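Porridge, protein and the 11 o'clock slump

11/11/2025

Right, I have been promising a breakfast post for ages and I've finally got enough notes to write one. If you've been reading since February you'll know I started strength training at the little gym on Stidel Road and then spent most of the spring being ravenous. Every single morning, at 11, I was in the biscuit tin. I'd had breakfast! A proper bowl of porridge, made with water, a bit of honey on top, very virtuous. And three hours later I could have eaten the table.

So I did the boring thing and wrote down what I was eating for a fortnight. One fairly typical training day came out at 1,907 calories, which was fine for me, but nearly all the protein was at dinner. Breakfast had about 8 grams in it. I'd never have guessed, because porridge feels so filling when you're scraping the bowl.

I'm not a dietitian (I work in a stationery warehouse!) so please take this as one hungry person's diary. If you have kidney trouble or you're on medication that affects your appetite, have a word with your GP before you go changing things.

What I changed first was the liquid. Milk instead of water, and that alone made it taste like something I'd look forward to. Then I stirred in a big spoonful of thick plain yoghurt once it was off the heat, and a handful of pumpkin seeds. It took me up to 26 grams on the mornings when I also had a boiled egg on the side, and I can tell you the difference by mid-morning was huge. I still fancied a biscuit. I just didn't need four.

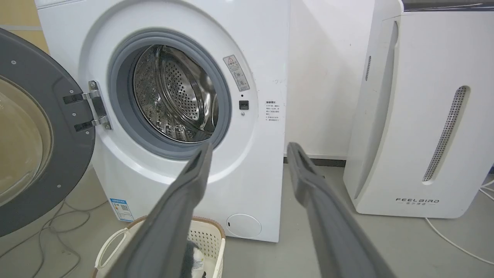

Overnight oats came next, and I'm a complete convert. I make them while I'm doing the evening jobs, so the kit gets chucked in the wash and the oats go in the fridge in the same ten minutes. I like jumbo oats for this, they keep a bit of chew, and I use slightly more milk than you'd think because they drink it all up by morning. The gym clothes taught me a lesson of their own, by the way: I now leave the washer with its door wide open like that between loads so the drum and the rubber seal can air, and my leggings have stopped smelling like a pond. Back to oats. Grated apple is lovely in them, frozen raspberries even better, and cinnamon if it's cold out.

I've tried a few shop things too. The Aselitz oat pots are handy for my desk drawer and I really like the plum one, though it's on the sweet side and I add nuts. The Unum protein powder (vanilla) I wanted to love and didn't. It goes gluey in hot porridge whatever I do, but it's great shaken up cold with milk and a banana, so the tub isn't going to waste. I bought the 500 gram size and I'd say go for the smallest one you can find of any powder until you know you can stand it.

Saturdays are different because I train early and eat afterwards, and I'm allowed to take my time over it. Usually that's eggs on rye toast with tomatoes cooked down until they're jammy. Sometimes I walk up to the Shabalala café and have their beans, which come in a smoky, peppery sauce with a flatbread for dipping, and I am trying so hard to copy it at home. Mine's close! I think they use more onion than I do and cook it much longer. If you've got a good spicy bean recipe, please, please put it in the comments.

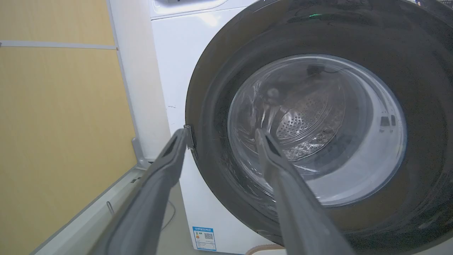

Kit wash day, door open again.

A few of you asked whether I eat before lifting. On weekdays I do, half a banana or a slice of toast with peanut butter, and then the oats when I get to work. Going in on nothing made me wobbly on squats, and going in on a full bowl of porridge was worse, I'll spare you the details. A friend at the same gym swears by black coffee and nothing else, and she lifts far more than me, so have a play and see what your own stomach says.

Coffee is the bit I haven't cracked. I love it, I have too much of it, and I suspect some of my old 11 o'clock slump was simply the first cup wearing off. I'm trying to hold the second one back until after I've eaten. Day five as I type this, and I've managed three of them.

Next time I'll do packed lunches, including the lentil salad I keep going on about and the soup flask that leaks. Let me know what you have for breakfast on training days, I want all the ideas I can get!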